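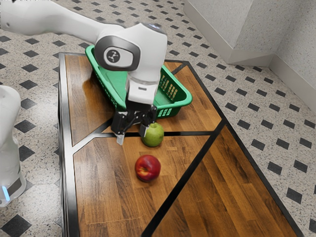
Notebook > Kureo > Simulated picking

March, 16:40

Apples and green basket, rendered table. Total is now 1,469 examples, of which 146 are from today. I have set the red apple nearer to us than the green one. The start positions are still too similar, I think.

To do: move the basket more between episodes, also change the floor. The Gerkska set stays at 700 until the labels are checked. Grip threshold back to 2, please do not edit it.

Contact: Breltivley workshop | Back to top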